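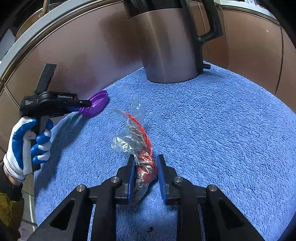 2026-06-01
By Hinata Nakajima

The Uto kettle is a cordless electric model with a metallic body, a black lid and a black angular handle. I bought it in February to replace a Gruber that had developed a leak at the water gauge. It has been in daily use since then, on a counter and, for a good part of the time, on a towel. The review covers pouring, heating, noise, the lid, the finish and cleaning. Coffee and tea quality are outside its scope.

Price and contents

I paid 125 dollars. The box holds the kettle, the power base and a folded instruction sheet in small type. There is no descaling sachet and no spare filter. The cord wraps under the base and leaves enough free length for an outlet at the back of a normal counter. The plug is straight and sticks out farther than the angled one on the Gruber.

Body and finish

Color is the first thing to check in person. The finish is a brownish metallic that changes with the light. Next to a window it leans toward rose and mauve. Under a ceiling lamp, or from across the room, it reads as a dark gray-brown. Anyone matching it to other appliances should not rely on the picture on the carton. Ovidiu Pascu, who edits these reviews, saw it in two rooms and assumed I had two kettles.

The surface takes fingerprints moderately well. Dried drops leave pale rings, and in our hard water these appear within a day. A damp cloth removes them while they are fresh. After a week they need diluted vinegar. I have found no scratches on the cylinder so far. The rounded edge at the bottom has one dull spot where it meets the base when set down off center.

Weight and handle

Empty, without the base, my unit weighs 1213 grams on a kitchen scale. That is heavy for the capacity. Most of the mass sits low, so the kettle does not feel tippy on a flat surface, but a full one is a real load at arm's length. The handle is thick and leaves room for four fingers on a large hand. The angle at the top keeps the knuckles clear of the lid. Lorenz Ortner, who has arthritis in his right hand, preferred it to a round handle and still wanted less weight.

The switch is a small tab low on the body. It moves with a firm click and has a short travel. It can be worked with a thumb while the other hand steadies the handle. With wet fingers it slips now and then.

Pouring

The spout comes to a point, and the stream is narrow and predictable at low flow. It suits mugs and small teapots. At a steep tilt the flow widens suddenly, and the last part of a full kettle has to be poured slowly. Drip at the end of a pour was one or two drops in most tests, running down the outside of the spout. A quick upward movement at the end prevents it.

Filling small-necked bottles is possible with a funnel. I would not try it without one.

Heating

I measured with a kitchen thermometer and a stopwatch, starting from tap water. Heating 700 milliliters to a boil took 158 seconds on average. Repeat runs were close together. Automatic shutoff came a few seconds after a rolling boil, which is later than on the Gruber and wastes a little power. With the lid not fully seated, shutoff was delayed much longer. Check the lid.

There is no temperature selection. For green tea I boil and wait. Readers who want fixed steps should look at the Cletix, which costs more and has a wider, messier spout.

Noise is average. It starts as a low rumble and peaks shortly before the boil. It can be heard in the next room with the door open.

On a towel

Many people without a drainboard spread a towel over the counter or table and work on that, and so do we. The towel collects everything: milk cartons, bottle caps, snack wrappers, the kettle when it is off its base. I therefore looked at how the kettle behaves on terry cloth.

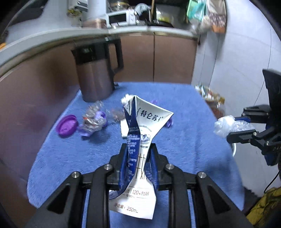
Stability on pile is acceptable. The bottom sinks a little into the loops and the kettle stands upright, provided the towel is flat. A fold under one side is enough to make it lean, and with a full load I would not leave it that way. Loose lint sticks to the bottom rim and travels from there to the power base. I wipe the contact ring once a week. Before I started doing that, the kettle failed to switch on twice, and both times cleaning the ring fixed it.

The power base itself should stay on the bare counter. The instructions say so in one line, and the vents underneath make the point clear enough.

Placement matters too. The kettle needs a place at the back, with the handle turned to the side where it will be picked up. When the towel fills up with packaging, a kettle near the front gets in the way of clearing it. Light things such as plastic bags and wrappers should be kept clear of a kettle that has just boiled.

Lid and cleaning

The lid is black plastic and fits tightly. It is stiff for the first few weeks. The opening is wide enough for a sponge but too narrow for my whole hand, so the bottom has to be cleaned with a brush. The Skillasik bottle brush I already owned reaches it. Scale loosened after one treatment with citric acid and two rinses.

There was a plastic smell on the first three boils. Macarena Tapia noticed it through the fifth. After that neither of us could detect it.

Spare parts

I wrote to the seller about a replacement lid and filter. The answer came from Engelbert Wallner in customer service: filters are stocked, lids are ordered on request, and the power base is sold only with a complete kettle. That last item is the weak point in the offer, as bases fail too.

Rating

Pouring: good. Heating: good. Finish: fair. Weight: fair. Cleaning: good, with a brush. Spare parts: poor.

I am keeping it. At the same price, a lighter version with a separately sold base would be the better purchase, and buyers with weak wrists should lift a full one before deciding.

This site uses cookies to remember your settings and to measure traffic. By continuing to browse you accept their use.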